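Organização e Higiene de Superfícies de Trabalho
Apontamentos da unidade 2 - Arrumação de bancada
Instituto Manach de Formação em Serviços Domésticos
Versão de 16 Fev 2025

A presente unidade trata da preparação e da arrumação de uma mesa de pequenas dimensões com tampo de madeira. Os formandos deverão ler estes apontamentos antes da sessão prática, que tem a duração de 52 minutos.

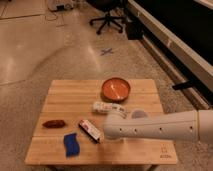 Plistetti

1. Levantamento dos objetos

Antes de qualquer limpeza, identifica-se o que está sobre o tampo e atribui-se a cada objeto uma categoria: recipientes, embalagens, artigos avulsos e material de limpeza. Uma taça redonda e baixa, de cor laranja, pertence à primeira categoria; as caixas pequenas, à segunda; um pano azul amarrotado, à última. Os artigos de natureza duvidosa ficam à parte até serem identificados pelo formador.

2. Ordem de recolha

Recolhem-se primeiro as embalagens pequenas, que se viram com a face impressa para cima. Seguem-se os artigos avulsos. A taça é retirada depois destes, com ambas as mãos, e o material de limpeza permanece na mesa até ao fim do exercício. Nenhuma embalagem deve ser colocada dentro da taça sem verificação prévia do rótulo. 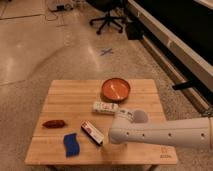 As duas embalagens devem ser arrumadas juntas?
Depende do conteúdo. Embalagens de formato semelhante podem partilhar a mesma gaveta quando contêm produtos do mesmo tipo; alimentos e medicamentos guardam-se sempre em locais separados.

3. Limpeza do tampo

O pano passa-se no sentido das réguas de madeira, bem torcido, com até 400 ml de água na bacia de apoio. As juntas escuras entre réguas requerem uma segunda passagem - sem escova metálica. Seca-se o tampo de imediato e deixa-se o pano estendido.

4. Registo

Cada formando preenche a ficha Grukidum com a categoria e o destino de cada objeto. As fichas são entregues na sala Ishida no final da sessão. A avaliação desta unidade realiza-se em março.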